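Toy sort, bench notes
June 5, 2019

Read Gangadharan's plan for the Jostetton sort again this morning and I still don't buy it. Three categories, three boxes, one hole in the top of each. Yellow, blue, pink. The plan says "each item has an obvious home." It doesn't have a line for washcloths, and there are washcloths in the pile.

My main gripe is the holes. They were cut for balls, and a ball is the easy case. A knotted rope toy won't drop through a hole, it has to be fed in. The shell plush is worse. I said this in February when we did the Devadiga lot and was told the holes would be recut. As far as I can tell only the colored paper has changed.

Second gripe: the pile. The inventory sheet lists 133 items and I would like to meet the person who thinks that list matches what we got. It calls everything round a "ball, misc." That covers the spiky ones, the smiley-face one, the basketball pattern and the soccer ball. If we sort by texture those belong in different groups. If we sort by shape they're all one group and that box is full before anything else is half done. The plan doesn't say which.

Cloths lie on top of everything else and hide what's under them. My vote is cloths out first, every time, before anybody touches a ball. Gangadharan thinks order shouldn't matter. We'll see.

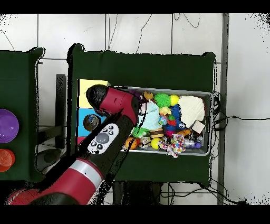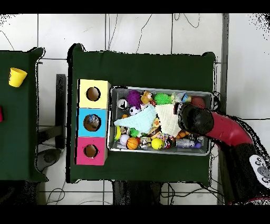
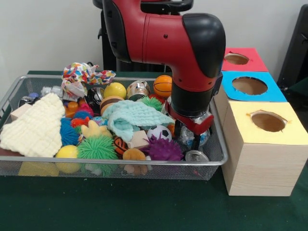
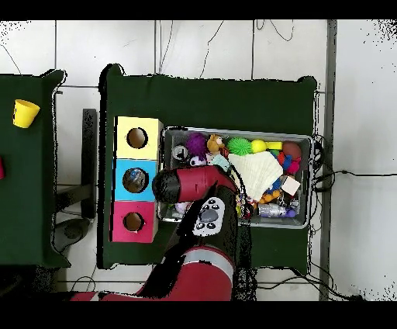 Same table covers throughout, dark green.

On the covers: I'm told dark green was picked so that small things show up. Fine for yellow and orange. I don't believe it for the green spiky balls, and those are the ones that roll. Would rather have a plain gray cover on one table for comparison. There's one on the Drosberg order form, item 1368, if anyone feels like signing for it.

Things I want settled before the next round:

Small blocks. Plan puts them with "hard toys." So is a hard rubber ball a hard toy? I asked twice and got two answers.

Depth. A full bin means you only ever deal with the top layer. I'd start with 40 items and work up. Gangadharan says a thin layer is too easy and proves nothing. He may have a point there, but a test where you can't see what you're picking from doesn't prove much either.

Timing. The 11 minute target came from the Cuminura write-up, which used hard plastic pieces of one size. No plush, no cloth, no rope. I don't see why we'd hold ourselves to it. Left the column in the log but I'm not filling it in.

Cookie-stack toy: still can't say if it counts as food or plush. Put it down as "other," for which there is no box.

Gangadharan to bring the hole cutter. I'll retype the inventory with proper names for the balls.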